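### 3.2 Surface finish and glare complaints

Draft text, tidy refs before submission. 2020-03-29

Respondents at the Kenis and Lachance offices were asked to rate their usual work surface for visual comfort. Scale of one to eight, 8 being no bother at all. Matte tops did well at both sites. Glossy tops did not, and the gap widened for desks near a window or under an unshielded downlight. Colour mattered less than we expected; pale grey and white gloss drew much the same remarks.

Comments were short. "Squinting by lunch." "Moved my chair." Almost 30 per cent of the written remarks mentioned shifting an object, usually a cup or a notebook, to cover a bright spot. We had not asked about this and the Ploria survey form has no field for it, so the figure comes from free text only and is probaly low.

Gloss readings were taken at 20 degrees and again at 60, per the meter instructions. Desks at the Dastance annex were left out: refinished in March, coating still curing. Cleaning products not controlled for. Should have been. Two sites used differnt sprays and residue may account for part of the spread.

Patterned tops are a seperate problem. A faint line does little to break up a reflection, and the small bright highlights remain where the finish is glossy (Figure 4). Whether a heavier texture would help is taken up in Section 5.

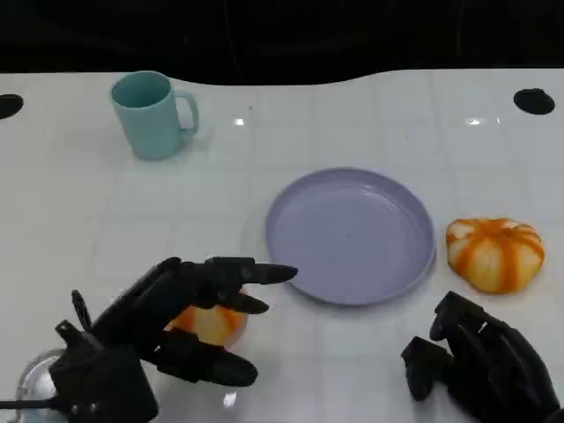 **Figure 4.** Glossy white top with faint grey grid; glare near the right-hand opening. Matte teal mug at upper left.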